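Dance shoes & floor stuff, quick tips

Posted May 29, 2025

Been meaning to type these up before the Hevavmont run starts. Home practice mostly, kitchen or garage floor.

Canvas slippers: hand wash, cool water, plain dish soap. Stuff with paper towel, change the towel once. No dryer!! Glue goes.

Suede soles gone slick? Wire brush, short strokes, one direction. 15 strokes a shoe is plenty. Don't brush damp suede.

Elastics: sew flat, little box stitch, stay off the drawstring. Dental floss beats thread. Unflavored if you can, the mint gets on your fingers.

Rosin on the floor at home = dont. If it's there already, scrape dry with an old gift card, then a rag with rubbing alcohol. Test a corner first. Varnish hates it.

Roll-out vinyl (marley): store it rolled on a tube, never folded. Ours is a 4 inch tube from the carpet place in Zavville, free. Unroll the night before so it relaxes. Tape seams lengthwise, middle out to the ends. Mop barely wet, white vinegar in warm water, no floor polish ever.

Leotards: inside out, mesh bag, hang. Sweat marks get a soak in baking soda for 32 minutes (ok, half an hour, my timer is wierd).

Tights with a run, clear nail polish both ends. Will hold through one show.

Smelly bag: empty it, wipe out, leave open overnight. Dry tea bags in the shoes.

More when I get to it. Costume glue next. 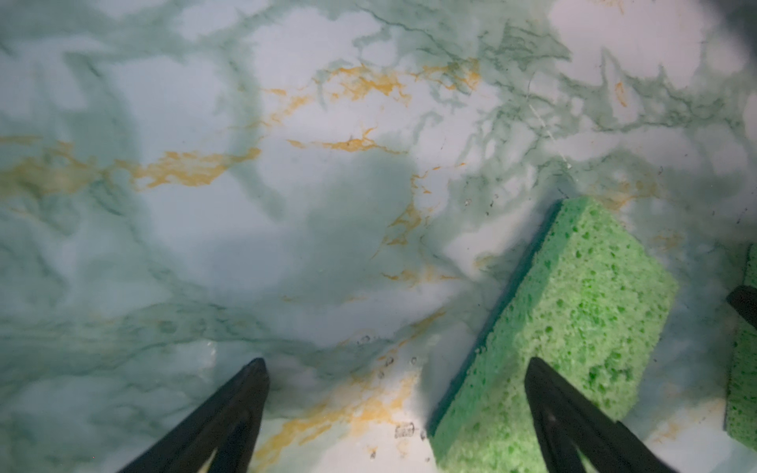
The floss tip works on pointe ribbons too, but melt the ribbon ends first or they fray right past the stitching.
Fekete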